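Teaching a grab by remote control: hand keeps bumping the kettle handle

Collow
Posted Wednesday, August 10, 2022

Hi all! I'm trying to show our robot how to pick up a kettle and pour into a cup, driving the hand by remote control while it records. I've done 16 tries and in 11 of them the fingers knocked the handle before I could close them (so frustrating, the kettle just scoots away from me). My start position is with the hand to the left of the kettle, thumb pointing into the opening under the handle, and the red cup over on the spout side.
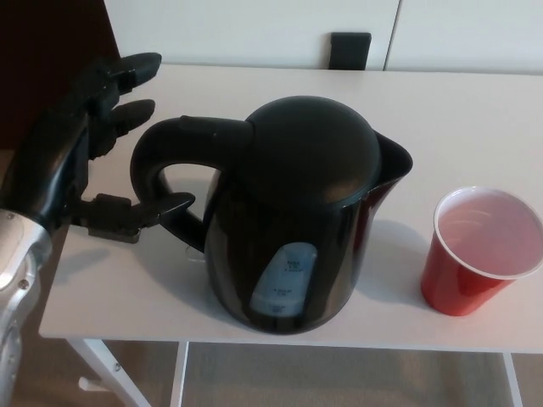
Replies

Karkovance
Oh, I remember this stage well, hang in there! Try stopping a little short of the handle and getting your wrist angle right first, then come straight in nice and slow. I used to turn and reach at the same time and I bumped everything in sight. Also, throw out the bumped tries before you train on them, or at least keep them in a separate folder, and move the kettle a little between the good ones so the robot doesn't just learn one spot. I ended up needing about 13 clean ones before I saw any change, though your setup may be pickier than mine.

Bandara
Is it empty? Start with it empty.

Wodus
Agree with going slow. What helped me was a second camera view from the side, as I could never judge the depth of the handle from the head view alone. Let us know how it goes!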